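고객지원 접수 내역 조회

접수번호: 587
접수일: 2024년 12월 10일
신청 기관: Istari 급식운영실 (담당 권옥희)
대상 제품: Tikside 전동 후추 그라인더, 세라믹 분쇄날 장착형
접수 담당: Plorker 주방기기 고객지원팀 길다은
분류: 분쇄 불량 / 소음
상태: 종결

신청 내용
당 기관 조리실에서 사용 중인 그라인더의 분쇄 입자가 일정하지 않고, 굵기 조절 나사를 가장 고운 단계로 돌려도 통후추가 반쯤 깨진 채로 배출됩니다. 작동 시 긁히는 듯한 소리가 동반됩니다. 같은 시기에 납품받은 다른 한 대는 정상입니다. 9월 정기 세척 이후 증상이 시작된 것으로 기억하고 있으나 정확한 시점은 확인되지 않습니다. 해당 제품의 보증 적용 여부와 조치 방법을 회신하여 주시기 바랍니다.

1차 회신 (길다은)
문의하신 내용 확인하였습니다. 원인 구분을 위하여 아래 사항을 먼저 점검하여 주시기 바랍니다.
전원을 분리하고 배터리를 제거한 뒤 원두통을 비워 주십시오.
하부 덮개를 열고 세라믹 분쇄날의 외륜과 내륜을 분리하여, 동봉된 솔로 홈 사이의 잔여물을 제거하여 주십시오. 물세척은 하지 마십시오.
재조립 시 내륜의 화살표가 아래를 향하는지 확인하여 주십시오.
사용하시는 향신료의 종류를 알려 주십시오. 굵은 천일염이나 수분이 남은 건조 허브를 함께 사용하신 경우에는 반드시 기재하여 주시기 바랍니다.
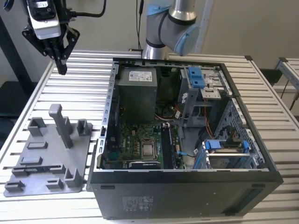

작업대 위 데스크톱 본체, 측면 패널 분리 상태

신청인 회신 (권옥희)
안내에 따라 점검하였습니다. 홈 사이에 흰색 가루가 굳어 있었으며 솔로 대부분 제거하였습니다. 내륜의 화살표는 위를 향하고 있어 방향을 바로잡았습니다. 재조립 후 긁히는 소리는 없어졌습니다. 다만 가장 고운 단계에서 입자가 여전히 고르지 않습니다. 조리원에게 확인한 결과 명절 메뉴 준비 기간에 굵은소금을 분쇄한 사실이 있습니다.
안내문의 '원두통'은 후추통을 말하는 것으로 이해하였는데 맞는지요.

2차 회신 (길다은)
후추통이 맞습니다. 커피 그라인더용 안내 문구가 잘못 포함되어 있었으며, 해당 서식은 수정을 요청하였습니다. 혼란을 드려 죄송합니다.
소음은 내륜의 역방향 조립에 따른 것으로 판단됩니다. 입자 불균일 건은 분쇄날 손상 가능성이 있어 제조사 Stoica의 기술부서로 이관합니다. 내륜의 날 끝을 밝은 곳에서 살펴보시고 이가 빠진 부분이 있는지 알려 주시기 바랍니다.

기술부서 의견 (빈두 테바르)
세라믹 분쇄날은 마모에는 강하나 국부적인 충격에는 약합니다. 역방향으로 조립된 상태에서 굵은소금을 분쇄할 경우 내륜 하단이 외륜에 직접 닿아 날 끝이 깨질 수 있습니다. 이 경우 조절 나사로는 간격이 보정되지 않으므로 분쇄날 교체가 필요합니다. 금속 줄이나 숫돌로 날을 다듬는 작업은 하지 마십시오. 파손이 확인되면 점검이 끝날 때까지 해당 기기로 분쇄한 재료를 배식에 사용하지 않으시기를 권고합니다.

신청인 회신 (권옥희)
내륜 하단에서 이가 빠진 부분 2곳을 확인하였습니다. 기기 사용을 중지하고 후추통에 남아 있던 내용물은 폐기하였습니다. 교체용 분쇄날의 비용과 수령까지의 기간을 안내하여 주십시오.
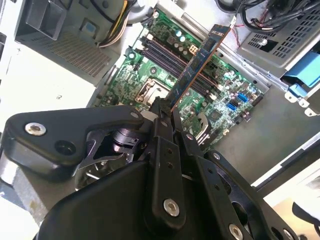 보증 검토 결과 (로맹 게랭)
역방향 조립에 의한 파손은 원칙적으로 보증 대상이 아닙니다. 그러나 신청 기관이 보유한 초판 설명서에는 화살표 방향에 관한 그림이 누락되어 있음이 확인되었습니다. 이에 따라 분쇄날 한 조를 무상으로 제공하고, 배송비 2,000원은 신청 기관에서 부담하는 것으로 처리합니다. 파손된 분쇄날은 회수하지 않으니 기관의 폐기 기준에 따라 처리하시기 바랍니다.

교체 후 확인 사항 (길다은)
새 분쇄날을 장착하신 뒤 조절 나사를 완전히 조인 상태에서 공회전하지 마십시오. 중간 단계에 맞추고 통후추를 소량 넣어 4회 시험 분쇄한 다음, 시험 분쇄분은 버려 주십시오. 이후 한 단계씩 고운 쪽으로 조절하시면 됩니다. 소금은 전용 기기를 따로 지정하여 사용하시고, 후추용 기기와 분쇄날을 서로 바꾸어 끼우지 않도록 하여 주십시오.

신청인 회신 (권옥희)
분쇄날을 수령하여 교체하였습니다. 가장 고운 단계에서 입자가 고르게 배출되며 소음은 없습니다. 나머지 한 대도 분해하여 조립 방향을 점검하였고 이상이 없었습니다. 개정판 설명서 파일을 받을 수 있는지 문의드립니다.

종결 메모 (피로슈카 보르베이)
개정판 설명서를 신청인의 등록 주소로 발송함. 초판 설명서가 동봉된 출고분의 구매 기관에 조립 방향 안내문을 별도로 통지하도록 품질 담당 부서에 전달함. 신청인 동의하에 종결 처리. 동일 증상이 다시 발생하는 경우 신규 접수 시 본 접수번호를 함께 기재할 것.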